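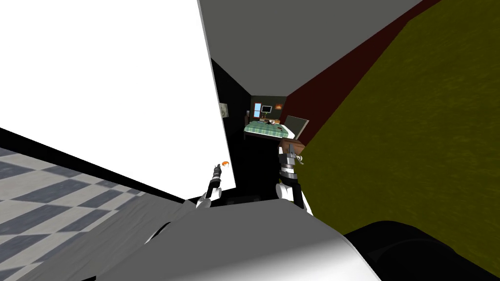

Search this site... Go

Stop Knocking Down Walls

11/16/24

Open floor plans. I'm done with them. Lived in one for 16 months in Burach and I could hear the dishwasher from bed. Could smell the onions too. The place was 1,332 square feet and there was one door you could shut, on the bathroom, so guess where I took my phone calls.

Realtors love this stuff. "Flow." Flow of what? Noise, mostly. TV on, somebody's frying something, kid practicing the recorder, all of it in the same air. And you heat the whole barn just to sit in one corner of it.

My grandmother's house in Fulemholm had 5 small rooms downstairs and every one had a door. Ugly wallpaper, sure. But you could be mad at someone in there. You could read. Company came and the messy room just got closed, done, problem solved. Try that with a kitchen island.

I know the argument about light. Fine, put in a window. Put glass in the door, people did that for a hunderd years. And parents want to see the kids, ok, for maybe four years of a thirty year mortgage.

We moved in May. Old place, chopped up, a hallway that goes almost nowhere. The contractor's first question was which wall we wanted out. None of them. He looked at me like I'd asked for a moat. I had him hang two more doors insted.

Comments (3)

drafty_in_ohio: Thank you. My heating bill agrees.

mlk_carton: Hard disagree, small rooms make me feel like a filing cabinet

pat304: What did the doors cost you?

Recent posts
Lawns Are a Second Job
Bring Back the Pantry
Against the Overhead Light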